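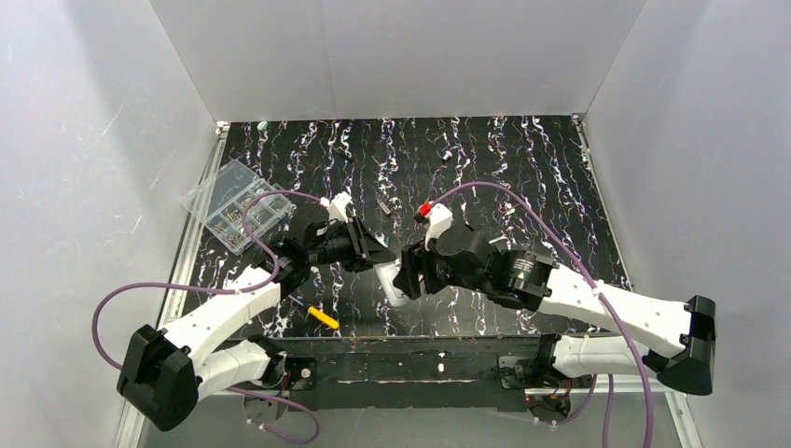
Ceto Bench
Control and planning software for two-arm workcells

Version 9 | Release notes | Documentation | Request a quote

Ceto Bench runs a pair of small arms as one machine. It takes in joint states and camera streams, keeps a shared model of the work surface, plans motion for both arms together and sends position targets to the motor controllers. It is made by Rarkico and sold as a license per cell, with or without the support plan.

It is meant for benches where parts change often: sorting small hardware, handing a part from one gripper to the other, presenting a part to a tool, putting hand tools back where they belong. If you run a single arm on a single repeated path, Ceto Lite costs less and will do the job.

What is in the package

Ceto Bench installs as four services and a desktop client. The services can run on one computer or be split across two on the same wired network.

Motion service. Plans for both arms in a single joint space, so a path for the left arm is checked against where the right arm will be at the same moment. Paths can be replanned while the arms are moving. If no valid path is found inside the time limit you set, both arms slow to a stop on their current path and the client shows which pair of links was in conflict.

Perception service. Reads fixed cameras and wrist cameras. Fixed views are used to find parts on the surface. Wrist views are used for the last part of an approach and for checking the grip. You can add your own part models from a CAD file or from a set of labeled pictures.

Grip service. Holds the closing profile for each part: opening width, closing speed, current limit and how long to wait before lifting. Profiles are plain text files and can be kept in version control.

Log service. Records joint positions, commanded targets, motor current and every camera stream against one clock. Recordings can be replayed in the client with the planner running, which lets you try a new setting on an old run before it goes near the hardware.

Wrist view and grip checking

The wrist camera stream is where most users spend their time during setup. Ceto Bench masks out the gripper fingers and any fixed hardware in view, then looks for the part between the fingers. The mask is made once for each gripper in the calibration wizard. Redo it whenever you change finger pads. 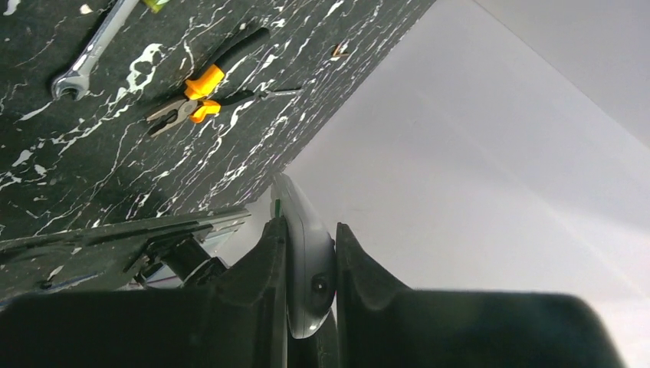 Wrist camera view with a gray plastic part between the gripper fingers, pliers and a wrench on the surface behind.

Tools and loose parts that lie in the background can be handled in two ways. Mark them as obstacles and the planner will keep clear of them. Mark them as ignored and the perception service will leave them out of the part search but still list them in the surface model. Items with no label are treated as obstacles until you say otherwise.

Shiny tools and dark, high-contrast surfaces can produce false edges. For these benches turn on Surface Learn, which records the bare surface from several arm poses and subtracts its pattern from later views. Run it again if the surface is moved or the lighting is changed.

Handover

A handover is set up as one task with a giving arm, a receiving arm and a meeting zone. The planner picks the meeting pose inside the zone. The giving gripper does not open until the receiving gripper reports current above its threshold and the wrist view agrees that the part is held. You can turn off the wrist view condition for parts that are hidden by the fingers, but we suggest a lower speed if you do.

Cable loops are not modeled from the cameras. Enter a cable allowance for each joint on the Arm Setup page and the planner will treat it as part of the link. If a loop is catching at the wrist, raise the allowance at that joint first and then look at joint limits.

Specifications

Arms per cell: 2
Stored grip profiles: 336
Part models per project: 3000
Camera input: USB or network, fixed and wrist mounted
Motor interface: serial bus or CAN, position or current mode
Operating system: 64-bit Linux, current long-term release
Scripting: Python, plus a task editor in the client
Log format: open, reader source included
Internet connection: needed for license activation only

Not included: arms, grippers, cameras, computer, mounting hardware, emergency stop. Ceto Bench is not a safety controller and must not be used as one. Wire the stop circuit so that it cuts motor power on its own.

What changed in version 9

- Both arms can now share one calibration board. The old two-board method still works.
- The planner reads wall and frame panels from a single enclosure file.
- Grip profiles can be copied from the left arm to the right with the finger geometry mirrored.
- Replay no longer drops the first frames of a wrist stream.
- The Menzies driver pack has been split out and is a separate download. Users of Menzies motor controllers should install it before updating.
- Fixed a fault where an ignored item became an obstacle again after a project was reloaded.

Projects from version 8 open directly. Projects from version 7 and earlier need the converter, found under Tools. Keep a copy of the original, as the converter does not write back.

Licensing and support

The license covers one cell and does not expire. Updates within version 9 are free. The support plan adds email help, access to test builds and a remote setup session. School and university labs can ask for teaching terms.

Setup training is held at our Mustalside workshop, and the next course runs in March. Bring a project file if you have one. Ailsa Swanson handles course bookings and teaching licenses. Technical questions before purchase go to Shona Aitken through the contact form. Please name your motor controller and camera model when you write.

Page updated 11/28/22

Related products: Ceto Lite | Menzies driver pack | Ceto log reader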